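Projektbericht: Was wir essen, wenn keiner kocht
Zwischenverpflegung an unserer Hochschule, Projektgruppe Enell

Als wir uns im Januar zum ersten Mal zusammengesetzt haben, wollten wir eigentlich über die Mensa schreiben. Beim Erzählen kamen wir aber immer wieder auf das, was zwischen den Mahlzeiten in Dosen und Schüsseln durch die Gebäude getragen wird, und dabei sind wir dann geblieben.

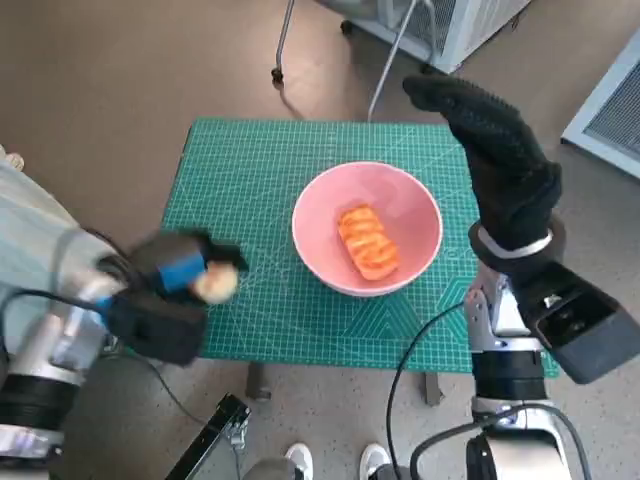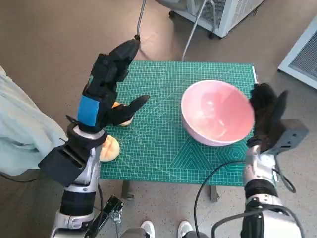
Rosa Schüssel auf der grünen Schneidematte.
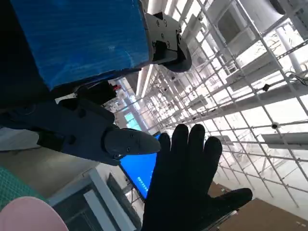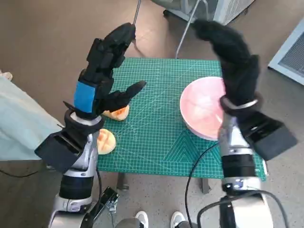

Unser Fragebogen lag elf Tage lang aus, im Foyer und in der Bibliothek, und zurück kamen 399 ausgefüllte Bögen, womit wir wirklich nicht gerechnet hatten (danke an alle!). Davon mussten wir 134 beiseitelegen, weil die zweite Seite leer geblieben war. Beim nächsten Mal würden wir alles auf ein Blatt drucken.

Am häufigsten wurde Obst genannt, gleich danach belegte Brote und, zur Freude unseres Betreuers Rui Sampaio, die gute alte Brezel. Viele schrieben an den Rand, dass sie gern mehr Obst mitbringen würden, es ihnen morgens aber zu lange dauert, alles zu schneiden und einzupacken. Im Wohnheim Valtonen hat eine Etage deshalb einen gemeinsamen Schneideabend eingeführt, von dem uns so begeistert berichtet wurde, dass wir gleich zum Mitmachen eingeladen waren.

Schwieriger war die Frage nach den Kosten. Manche rechneten pro Woche, andere pro Monat, einige schrieben nur „zu viel“. Einen Mittelwert geben wir daher nicht an.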